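Valbona Nikolovski
Wednesday, December 1, 2021

OK friends, it's finally happening. A thread on how I got my one-bedroom rental ready for winter guests, and why I now care so much about small rooms that have to do two jobs 🧵

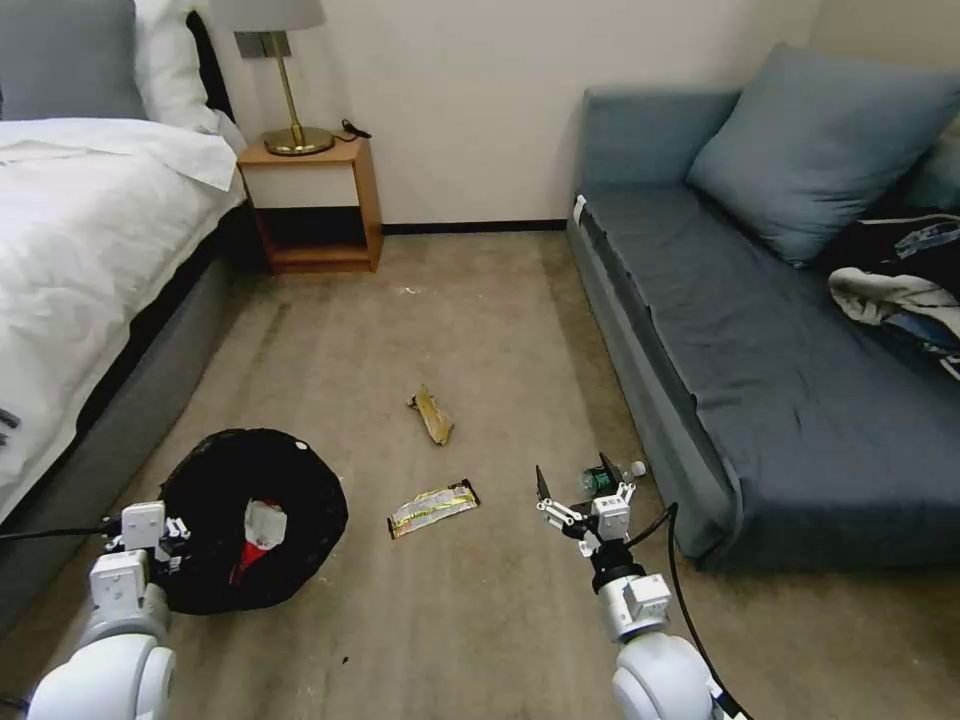
First thing, and I will shout it from the rooftops: decide who the room is for on a normal Tuesday. Mine is a reading room most of the year and a guest room when my cousins come through. So the reading part wins, and the guests get the leftovers (very nice leftovers!).

I had a giant armchair in my last place, in Ukholm, and I loved it like a pet. It ate the entire room. You had to turn sideways to get to the closet. Sold it in May to a couple with a sunroom and I hope all three of them are very happy.

Measure the walking space before you measure the furniture! I used painter's tape on the floor and lived with the tape for a week. My shins learned so much. I ended up with 30 inches on the side I use most and 20 on the side I don't, and that works fine for me.

Lighting!! Overhead lights in a small room make everybody look like they're waiting for a dentist. I turned mine off in October and haven't missed it. One lamp low, one lamp high, both warm bulbs. The low one is a Gallari I found secondhand with a dented shade. Dent faces the wall.

Somebody asked about curtains last time. Hang them higher than the window and wider than the window. I know, everyone says it. I resisted for years and then did it in one afternoon and stood there grinning like a fool.

Guest stuff I keep ready in one basket: spare charger, earplugs, a water glass, the wifi password on a card, extra socks. The socks get used more than anything else. People never pack enough socks.

Bedding: I stopped buying sets. Two fitted sheets, two flat, four pillowcases, all the same plain color so anything goes with anything. Laundry day is so much easier now. The blanket is the one place I go wild (mustard stripes, my aunt hates it).

The big splurge was a wool topper. 449 dollars and I went back and forth on it for nearly 5 months, with a spreadsheet and everything. My cousin slept until eleven on it. I have no further questions.

Sound is the thing I forgot about completely. My street has a bus stop on it and the first guest heard every single bus. A thick curtain helped some. A bookcase on the shared wall helped with the neighbor's TV, and now I get to own more books, so I count that as a double win.

Smell too! Open the window for ten minutes before anyone shows up, even when it's freezing. I used to light a candle and my brother-in-law would sneeze all weekend, poor man.

Things I still haven't solved: where suitcases go (currently: in everyone's way), and the closet door that swings open by itself around midnight. I've tried felt pads and a folded postcard. Magnets are next. If you've fixed one of these please tell me how!

Next thread will be the kitchen, I've got so many opinions about drawers. And yes, I'll find the name of that curtain fabric for the three of you who asked, it's on a receipt somewhere in my coat.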